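Belt left in jeans, and what is this stick
Home Help Board > Laundry & Clothes
Posted 13th September

Sorting out a donation pile at work, we use the big table in the office by the window. Two things I need help with, kind of in a rush, pickup is soon.

First, a stick. Thin, brown, looks like dried wood or bark, lighter streaks down it and little white fibers coming off the edges. One end rounded and a bit flat, lower down it gets rough and splintery. Twig? Some kind of chew thing for a dog? Don't want to toss it if it belongs to somebody. 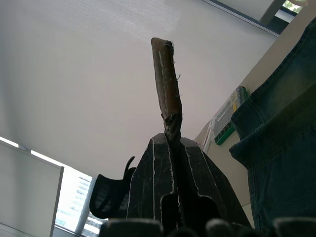
Second thing is jeans. Faded blue, still have the belt in the loops. Brown leather, silver buckle. Do I wash with the belt in or pull it? And there's a brown stain or patch running down the middle by the seam, no idea what it is. Our list (number 2429 if anyone from Forar reads this) just says "clean, folded" and nothing about belts. Thanks!!

Forar_pile_2

Pull the belt. Leather in a washer goes stiff and the dye can bleed, ask me how I know. Undo the buckle, slide it out, wipe it with a damp cloth, done. Send it along rolled up in a back pocket so they stay together.

Stick I'd just leave on the table with a note for a day.

horus11

Lay them flat first before you do anything, legs straight, both sides smoothed down.

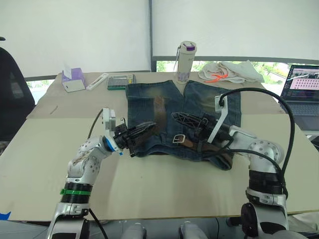

Zorica Spahić
Moderator, Laundry & Clothes

Agree on the belt. For the stain, test first on an inside hem. Cold water, dab of dish soap, work it in with your fingers, wait 11 minutes or so, rinse. Can repeat up to 3 times. Do NOT put them in the dryer untill it's gone, heat sets it. If it's still there after that it might be a dye mark or just part of the jeans, then I'd say so on the bag and let them decide.

Wash inside out, with the zipper closed. Fold in half leg over leg, then in thirds.

No clue on the stick sorry. Try the Garden board, they like that sort of thing.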